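Meal replacement bar notebook, Cetbridge kitchen lab
October 2022

Batch 19 of the Plisska bar is the first one I'd willingly eat twice. Oat base as before, pea protein cut back a little, date paste up to make amends. Still chews like a bath mat at the ends, where the tray runs hot. Middle pieces fine. Must get the tray turned halfway through the bake, and must stop writing that down and then not doing it.

Hunger diary from the tasting panel is in. They were asked to note how full they felt 2 hours after eating. Most did. One wrote "fine" in every box, including the box for the date. Seven people said they went looking for biscuits, so our claim of "keeps you going till lunch" needs either a better bar or an earlier lunch.
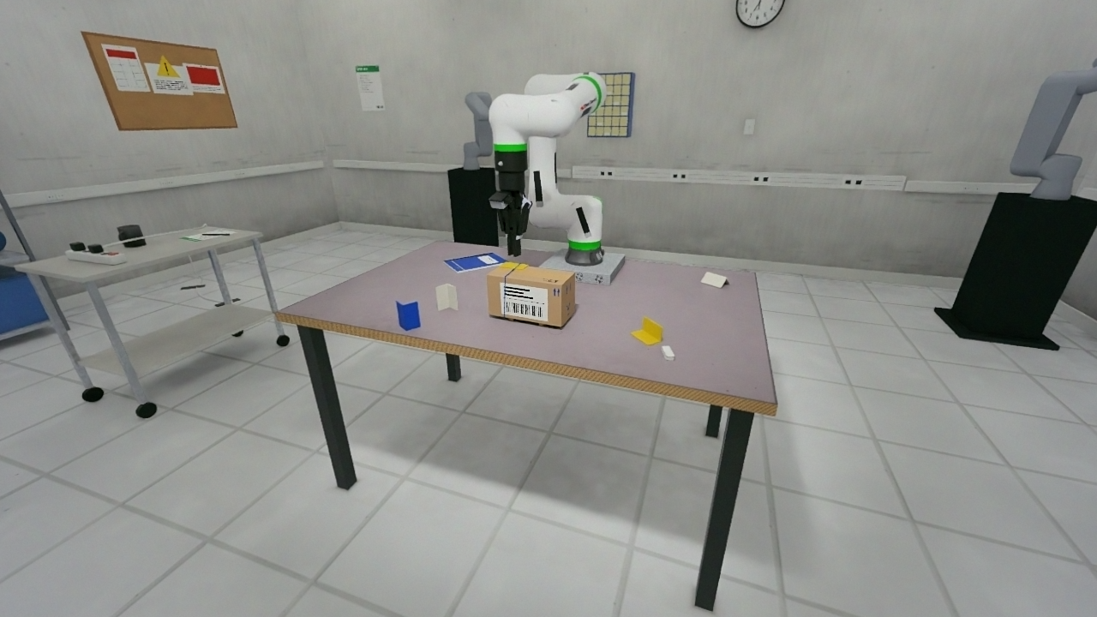
Fibre is the next thing to try. The Zandirow chicory powder went in at the higher dose last time and the comments were frank. Going back to the lower dose and adding ground flax for bulk. Flax needs a good soak first or the mix sets in the bowl and has to be chipped out, as whoever borrowed my good spatula now knows.

Sweetness: leave alone. Every time we fiddle with it the aftertaste comes back.

Wrapper wording: marketing would like "guilt-free". I have crossed it out again. Suggested "contains oats".

To do: order flax. Weigh bars after cooling, not before. Bake batch 20 for 30 minutes on the lower shelf. Ask for spatula back.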